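Grinell Round Nightstand - Review After 14 Weeks

Rating: 3 out of 5
Reviewed by Yanling Jia

The Grinell is sold through Vetwood as a bedside table for guest rooms and small rentals. We bought one for the spare bedroom to replace a square cabinet whose corner sat exactly at shin height. It arrived in one carton with the top assembly complete. Fitting the base needs a hex key, which is supplied, and a level floor, which is not.

Top surface. The finish is a light wood grain. The raised rim is the main functional feature. A pen or a pair of glasses will not roll off, but dust collects on the inside of the lip and a flat cloth does not reach it. A dry paintbrush works better. Usable area is adequate for a desk phone and a few small items. A large lamp would take most of it.
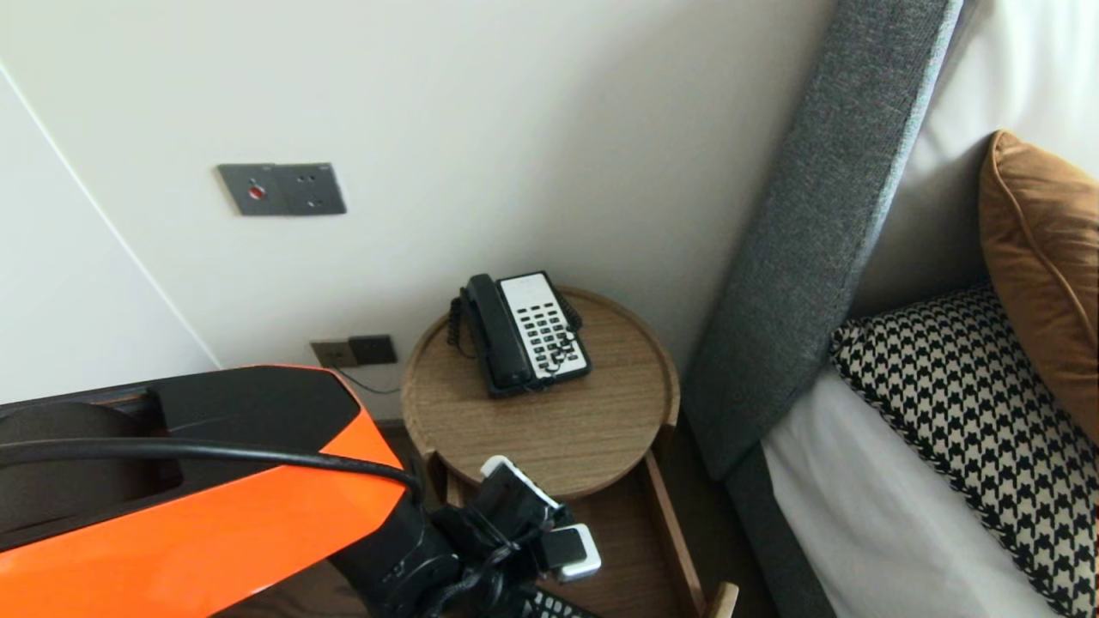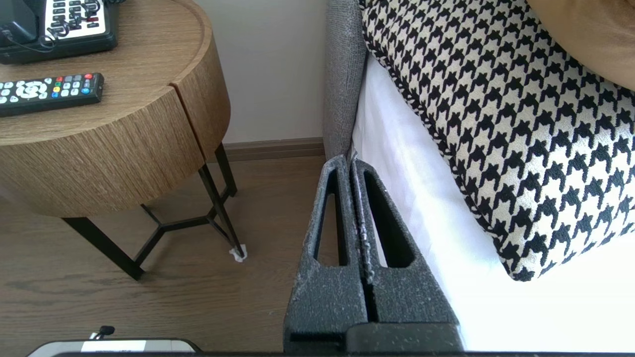

The Grinell beside the bed, with the corded phone on top.

Base. Thin black metal rods, angled outward. Stiffness is acceptable under vertical load. Side to side there is slight movement at the joints, which I reduced by retightening in December. The white pad under one leg took out the remaining rock on our plank floor. Adjustable feet should be standard at this price.

Front. The panel seam is vertical and reasonably even. I have no complaint about the fit.

Cable routing. None is provided. The phone line has to go over the rim, and the coiled handset cord takes up more of the top than expected.

Hongmei Xiong has the Rerness equivalent and reports less wobble - it is also heavier to move when vacuuming. I would buy the Grinell again at a discount, with better feet.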